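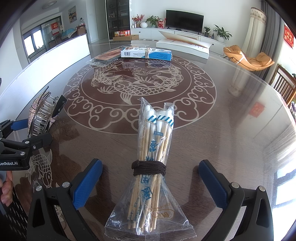
Carleen Ormsby
Founder and Family Liaison, Rollden

Hi, and welcome! If you've landed on this page there's a fair chance somebody in a white coat has just handed you a word you can't spell, and you've been typing bits of it into a search box ever since. I did the same thing at my kitchen table when my son was 2 and a doctor told me he had a gene change that only a handful of families in the state had ever been told about. So, pull up a chair.

Rollden is a small company that helps families make sense of genetic testing for rare childhood conditions. We don't run a lab and we don't diagnose anybody. We explain, we chase paperwork, we sit on the phone with insurance companies, and we go through reports line by line with parents who want to know what on earth "variant of uncertain significance" is supposed to mean for Tuesday-night dinner and the next school meeting and whether to have another baby. (That last one comes up a lot, and it's fine to ask it on the first call.)

I was a middle school librarian before this. I'm good at finding things and I'm stubborn, and for a while that was the whole business plan. I started out helping one mom from my son's therapy group read her daughter's results. Then her sister-in-law called me, then a lady from her church, and by the next September I had a second phone line and a filing cabinet in the laundry room. We named the company after the street where I grew up - Rollden Lane, a dead end with a creek behind it.

Maja Pawłowska joined when it got too big for the laundry room. Maja is our genetic counselor, with the license and the training, so anything that needs a real professional opinion goes to her and not to me. She grew up in a family with three kids on the same kidney medication and says that's what got her reading biology textbooks at ten. She draws everything. If you have a session with her you'll come away with a sheet of paper covered in circles and squares and arrows, and you should keep it, because it will make more sense the second time you look.

We now work with 117 families. Some of them we talk to every week and some of them check in once a year when a new letter comes. Both are fine with us!

A few things people ask before they sign up:

Do I need a diagnosis first? No. Plenty of our families are still waiting on results, or got results that didn't answer anything. Waiting is its own kind of hard and we're happy to keep you company in it.

What does it cost? The first call is free and runs as long as it runs. After that we charge $500 for a full report review, which covers two sessions with Maja, a written summary in normal words, and a letter you can give to your child's school or pediatrician. If that's out of reach, tell me. We keep a fund for it and I don't ask for tax forms.

Will you tell me what to do? We won't. We'll tell you what the choices are and what other families have wished they'd asked. I have plenty of opinions about hospital parking and you can have those for nothing.

Can grandparents come? Please bring them. Grandparents often know who had the "weak chest" or the "funny walk" back in 1950-something, and that kind of thing can be gold when Maja is drawing up a family tree.

We run 3 programs right now. Skorus is our report review, the one most people come for. Karpenko is the sibling group, for brothers and sisters who've spent a lot of their lives in waiting rooms with a coloring book. They meet online in the late afternoon and parents aren't invited, which the kids picked, and they were right. Drudley is the newest, a lending shelf of books and plain-English guides that we mail out with a return label. I run that one myself. You can take the librarian out of the library and so on.

I should say what we can't do, too. We can't speed up a lab. We can't get you into a trial, though we can help you read the forms for one. And if your child is sick right now, today, please call your doctor or go to the emergency room and call us after.

My son is in high school these days. He's taller than me, he eats cereal out of a mixing bowl, and he's read this page and asked me to take out two stories about him, so I did.

Phones are open from 9 in the morning to 4 in the afternoon, Eastern. If you get the machine, leave your name and a good time to call - you don't have to explain the whole thing to a recording. I'll ring you back, and if there's a dog barking in the background, that's mine.

Carleen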